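3.4 Gripper upkeep and the daily check

The cell at Postthorpe has a single arm, a parallel gripper with two molded fingers, a small camera mounted at the wrist, and a table with a white wood-grain top. Section 3.2 covers the arm and its controller. What follows is limited to the parts that had to be looked after by hand while the trials ran, which in practice meant the fingers, the wrist camera and the tabletop.

We had planned to service the gripper once a month. That plan lasted until July. During that month the rate of failed pickups on thin, flat items rose over several sessions, and we first put this down to a change in the grasp planner made the week before. Rolling the planner back made no difference. The cause was a finger that had shifted slightly on its mount, so that the two tips no longer met squarely when closed. The planner was sending the gripper to the right place, and one tip was landing a little late. After that we moved to a check at the start of every session and kept a written log of it.

The check has a fixed order. The operator homes the arm, opens the gripper fully, and moves to a stored pose above the table with the camera looking steeply down. A still is saved from the wrist camera. The operator then closes the gripper on a steel gauge strip, reads the closing position from the controller, and compares it with the value written on the card taped to the cell door. If the two differ by more than the tolerance on the card, the mount screws are loosened, the finger is reseated against its shoulder, and the reading is taken again. The whole check takes four minutes when nothing is wrong.

The still is used for three things. The first is finger position: both tips should come in at about the same height in the image, a little below the middle, with the gap clear between them. The second is wear along the upper rims of the fingers. The third is the state of the tabletop, where marks can be picked up by the segmentation step as small objects. Figure 4 was saved with the gripper open. The right finger has light scuffing and fine scratches along its top edge, and there is a tiny pale speck at its tip. The left finger's outer surface is nearly featureless by comparison.

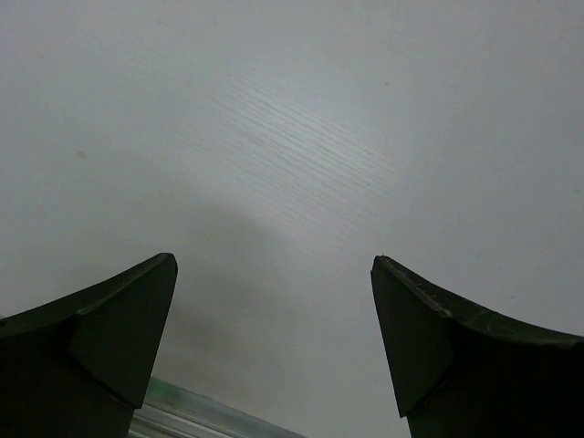

Figure 4. Wrist camera still with the gripper open over the table. Part of a transparent item lies near the bottom edge.

Kravets, commenting on a draft of this section, objected that a still of this kind says little about whether a finger is fit for use, as scratches on the rim play no part in the grasp and the contact faces are where the trouble starts. The same comment asked why the gauge reading was not treated as the only test, with the still kept as a record and given no say in the decision.

We accept the first point in part. Rim wear did not predict failed pickups in our log. It did, however, lead us to a fault in the cell. Scuffs on the top edge of a finger have to come from contact with something above or beside it, and in our layout the only fixed part within reach was the lip of the bin rack. The return path had been set with too little clearance for the gripper when fully open. We raised the path by 12 mm and have logged no contact with the rack since that change. The gauge reading would have missed this, as the fingers were still seated correctly.

On the second point, the decision to reseat a finger does rest on the gauge reading alone. The decision to replace one rests on the gauge reading and on a look at the contact faces with the finger off the mount. The still can prompt that look but does not settle it. We have reworded the check card to say so.

Replacement. Over the full run the cell made 2131 grasp attempts. Fingers were always changed as a pair, even when only one was worn, because a new finger next to an old one gave uneven closing and the offset had to be tuned again a few days later. The fingers are a stock part from Platia and were used as supplied, apart from a light pass with fine abrasive paper on the mating shoulder where a mold line kept the part from seating flush. Each new pair was closed on the gauge strip 60 times before use. The closing position drifted slightly over the first part of that series and then held steady, and the value at the end of the series is the one that went on the card.

Screws were tightened with a preset driver. Before we had the driver they were tightened by feel, and we believe this is how the finger came loose in July, though the log from that period is too thin to show it. Thread lock was tried on one pair. It held well and made the next change slow, so we went back to bare screws and the driver.

Cleaning. Fingers were wiped with a lint-free cloth and isopropyl alcohol at the end of each session. The camera window was wiped only when the still showed haze, as frequent wiping had left fine marks on an earlier window. The tabletop was wiped with water. A stronger cleaner, from Grosell, removed more of the marks but left a sheen that came back as glare under the cell light, and we stopped using it.

Small marks that would not come off were handled in software. The background model stores a picture of the cleared table, and any mark present in that picture is ignored. This works as long as the model is refreshed when new marks show up. We refreshed it on a weekly basis at first, then moved the refresh into the session check, after a stain was selected as a grasp target several times in one afternoon. The grain of the tabletop was a smaller problem than we had expected. It shows most where the light is strongest, and there it sits well under the threshold used for object edges.

Shadow. The gripper and arm throw a soft shadow on the part of the table between and below the fingers. Its shape changes with the height of the arm, so it cannot be stored in the background model in the same way as a stain. We did not try to remove it with more lamps. Two were tested, and both added bright spots on clear plastic items that were worse to deal with than the shadow. The final setting uses the single overhead light and a lower edge threshold inside a mask that follows the arm height. Clear items inside this mask remain the weakest case for the cell, and Section 5.1 reports them separately.

The log. Each entry holds the date, the gauge reading, the still, and a free text line. The log has 111 entries. In 58 of them the free text line is blank, which we took to mean that the check passed and the operator had nothing to add. This was a poor choice of format. A blank line could also mean that the operator forgot, and we have no way to tell the two apart afterward. The current version of the form has a box that must be ticked before the arm can be enabled, and the text line is optional. Readers setting up a similar cell may want to start there.

One further item is left open. The mask settings and the card tolerance were both tuned on this one cell, with this light and this table. A second cell on the same site uses a darker table and has needed different values for the mask, while the card tolerance carried over unchanged. We have not yet run the two cells side by side for long enough to report on it.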